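My uncle Kauko Vainio died in September, and I was asked to say some words at the memorial. I said yes before I thought about it. My English is good enough for work, but for a funeral I was less sure.

He came to Trarkovdale when he was young and he stayed there for 45 years. Most of that time he repaired clocks and small radios for Van der Linden, the shop near the bridge. He was married to my aunt for nearly as long, and they had no children, so my sister and I received all the advice that was meant for them. Much of it was about shoes.

I wrote the speech three times. The first one was only dates, like a form from the town hall. The second was too long, and Geert Smits, who led the service, told me kindly that people would be standing. 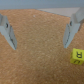

In the end I spoke about the Monday soup. Every Monday he cooked pea soup and left the door open, and whoever came could eat. Chiến Lâm from next door came for so many years that he had his own bowl. He brought the bowl to the memorial and put it beside the flowers - I had to stop reading for a moment.

Afterwards Ashley Goodall gave me a notebook my uncle had kept at the shop. He wrote down each repair with a number, and the last one is 3,357, a kitchen clock, "runs a little fast, customer does not mind". I have read maybe half of it so far. My aunt wants it back before Christmas.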